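Home | Forums | Desk & Storage | Search | Log in

Green racks: what goes in them, what doesn't

Posted 10 Mar 2021 by Gilberto Marulanda

I have a Nordin file rack on the back of the desk and it has turned into a holding area for everything. Paper, pens, envelopes, a ruler. Usable width is 395 mm. I want a rule for what stays in the rack and what moves to a drawer. Suggestions?

clemov_fan
Paper only. A rack is built for flat items standing on edge. Pens fall through or lie on the bottom where you can't reach them. Get a cup.

Vatton164
Disagree with the cup. Mixed lengths tip it over. I use a shallow tray, 200 mm long, pens lying in one direction. Anything longer goes in the drawer.

clemov_fan
A tray takes up desk area. A cup takes almost none. If yours tips, it's too light. Put a weight in the bottom.

Gilberto Marulanda
The drawer is 2 m from where I sit, so the daily pen has to stay on the desk. I'd accept either a tray or a cup. What I don't want is a second container that fills up the same way the rack did.

liltonetti
Separate by how often you use it and ignore the category. Daily items within reach, weekly items in the rack, the rest in the drawer. Mine has held up since August.

Vatton164
That only works if you put things back. Category is easier to check at a glance.

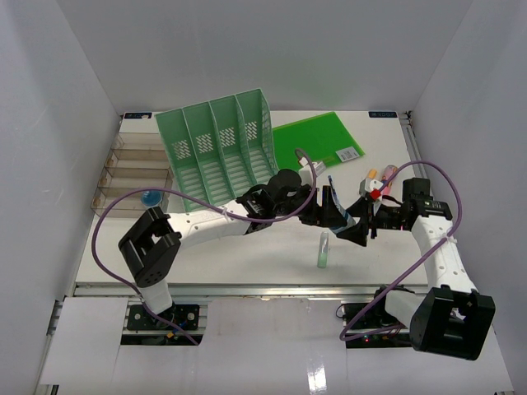
liltonetti
Folders are the one thing I would never move out of a rack. They bend in a tray and vanish in a drawer. With the green folder lying flat beside the green rack at the back of the work surface, the color match makes it harder to pick out, so I'd put a white label on the spine. The slim item in front, with the dark blue tip and the clear part, is a different case. It's long and narrow and would slide under the paper. Keep that shape out of the rack.

clemov_fan
Agreed on the slim stuff. Still a cup.

Gilberto Marulanda
Going with folders and loose paper in the rack, labels on the spines, and a tray for the narrow items. If the tray overflows I'll try the cup.

Vatton164
Measure the longest pen before you buy the tray. Inside length, not outside.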